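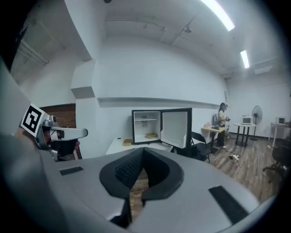 Handheld demonstration gathering is a method of collecting examples for a robot learning system in which a person performs a task with a gripper held in the hand. A camera fixed to the gripper records the movement from close to the fingers. The recordings are later turned into training examples that pair what the camera saw with how the gripper moved and how far its fingers were open. No robot arm is needed at the time of recording.

Background

Earlier collections relied mainly on teleoperation, in which a person steers a robot arm from a distance. Teleoperation gives exact readings from the joints of the arm, but it ties the work to the place where the arm is installed. Handheld tools came into use as a way to record in kitchens, offices and shared rooms. The examples they produce can in principle be used with more than one type of arm, provided that the arm carries fingers of a similar shape and a camera in a similar position.

Equipment

A typical tool consists of a grip with a trigger, a pair of fingers and a wide-angle camera. Printed square markers may be attached to moving parts so that software can work out the finger opening from the video. Tools are often used in pairs, one in each hand, for tasks such as holding a door open while an object is placed inside. Part of the tool's own body usually remains in view, and some projects mask this area before training.

Procedure

A session begins with a short mapping pass, during which the operator moves the tool slowly through the room. Single demonstrations follow. In household tasks these may involve opening a small refrigerator, moving a container between a shelf and a table, or closing a microwave. The starting places of objects are changed between attempts — a system trained on one fixed layout tends to fail when that layout is disturbed. Other people may be present in the room during recording, and their consent is normally obtained beforehand.

The Flararthorpe collection

The Flararthorpe collection was recorded with a paired tool known as the Duvix and released on 12/12/2019. It contains roughly 2,000 demonstrations of seven household tasks, recorded in six rooms. A further 139 attempts were withheld after review, mostly for lost tracking. The withheld recordings were later issued separately under the name Illo, for use in the study of failed attempts.

Limitations

Tracking may be lost near blank walls or when an open door fills most of the view. Operators can also make movements that an arm cannot repeat, either in speed or in reach. Software such as Ramasamy checks each path against a model of the intended arm and removes those that fall outside its limits. Contact force is not recorded by most handheld tools.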